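# Brader cell: missed grasps on steel bowls

The Brader cell logged 1,905 bowl picks in February. Of these, 166 ended in a grip fault: the fingers closed, the force reading stayed at zero, and the arm stopped. In 13 cases the bowl was pushed sideways first. The wrist view is from the approach stage, before the fingers close. 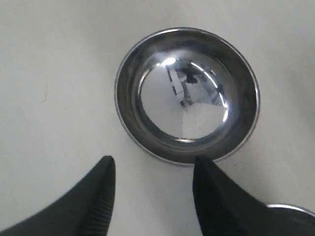

Hnat Tymoshchuk disagreed that the fingers were to blame. Polished steel throws glare back at the depth sensor, he wrote, and the rim height comes out wrong by about 2 mm – enough for the pads to close above the lip.

Approach speed is now halved near the rim, and a zero force reading opens the fingers before the arm lifts. Pad wear has not been ruled out. Vira Mykhailiuk has the old pads for measurement.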